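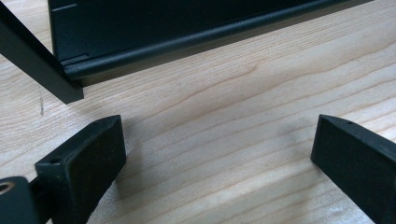 Une abonnée de la lettre d'atelier demande si le massicot-plieur Votau accepte le papier aquarelle, parce que le sien a rendu l'âme sur une feuille un peu épaisse et qu'elle ne veut pas revivre ça en pleine série de cartes.

Oui, oui et encore oui ! C'est même pour ce genre de papier que je suis tombée amoureuse de cet outil. Je coupe et je rainure des cartes depuis des années, j'ai usé pas mal de petits modèles à lame coulissante, et je n'avais jamais eu des plis aussi nets sur du papier à grain. On pose la feuille, on cale contre la butée, on passe le plioir dans la rainure et voilà, la carte se referme bien droite (et le bord ne s'effiloche pas, ce qui me rendait folle avant).

Massicot-plieur Votau, modèle Dondside
Fiche mise à jour le 22/08/2018

À quoi il sert
Cartes pliées, étiquettes cadeaux, enveloppes, petites boîtes, pages de mini-albums, intercalaires de carnets. Il coupe d'un côté et rainure de l'autre, sans changer de plateau. Pour les enveloppes, j'adore travailler en diagonale : le repère d'angle est gravé dans le plateau, il ne s'efface donc pas comme les repères imprimés.

Ce qu'il accepte
Papier imprimé uni ou à motifs, cardstock, papier aquarelle, kraft, papier calque, vellum. Pour le carton gris de reliure, non, prenez un cutter et une règle métallique. Les papiers pailletés passent très bien à la coupe, mais rainurez-les côté envers, sinon les paillettes s'accrochent au plioir et vous en retrouvez partout jusqu'au printemps.

Contenu de la boîte
Le massicot-plieur
Un plioir à deux pointes, fine et large
3 lames de rechange
Un livret de gabarits pour cartes, pochettes et boîtes oreiller
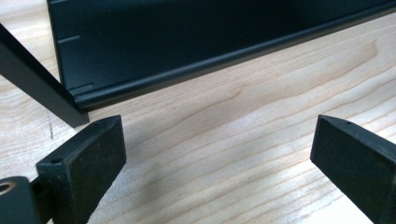
Le livret mérite qu'on s'y arrête ! Les gabarits ont été dessinés par l'atelier Kontogiannis et ils sont vraiment pensés pour des gens qui bricolent le soir sur un coin de table : chaque modèle part d'une feuille A4 courante, avec très peu de chutes. Ma préférée est la pochette à soufflet, que je remplis de sachets de thé ou de graines. Les boîtes oreiller demandent un peu plus de patience pour l'arrondi, faites un essai dans du papier brouillon avant de sortir vos jolies feuilles.

Régler la butée
Desserrez la molette d'un quart de tour, glissez la butée jusqu'à la mesure voulue, resserrez. Pour une série, laissez-la en place et passez toutes vos feuilles d'affilée. J'ai fait comme ça les 172 marque-places d'un mariage, en une seule soirée, et les plis tombent tous au même endroit.

Entretien
Un chiffon sec dans la rainure après les papiers qui peluchent. Pas d'alcool sur les graduations. La lame est donnée pour 4000 coupes dans du papier courant ; avec beaucoup de cardstock, changez-la dès que le bord commence à blanchir. Le plioir se lave à l'eau tiède avec une goutte de savon.

Côté couleurs et disponibilité
Le plateau existe en ardoise et en crème. Le coloris vert Nododcombe, que vous avez été si nombreux à réclamer, arrive en octobre, et je l'ai eu entre les mains : il est superbe, un vert profond un peu grisé. Les lames de rechange se commandent aussi à part, par étui de 9, et elles sont les mêmes pour tous les coloris.

Vous pouvez ajouter une housse en coton à la commande. Elle a une poche sur le devant pour le plioir et le livret, très pratique quand on emporte tout chez une amie pour un après-midi scrap !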